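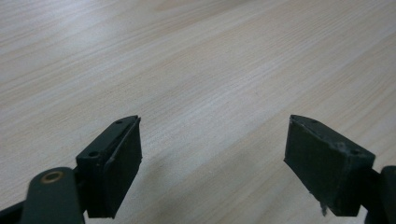 Département de médecine générale – Unité Azimi de recherche en soins primaires

Chapitre 4
Écouter en consultation : l'entretien qualitatif avec les soignants

Quel plaisir d'aborder enfin l'entretien ! Un médecin qui raconte sa pratique livre bien plus qu'un avis : il hésite, se reprend, revient sur un patient vu en février – et c'est là que le travail du chercheur devient passionnant. Nous suivrons l'étude Trerkar, menée auprès de 12 généralistes sur le repérage de la dépression après l'accouchement. Les entretiens duraient jusqu'à deux heures. Gardez sous la main la grille de codage du chapitre 2, vous en aurez besoin dès la section 4.1.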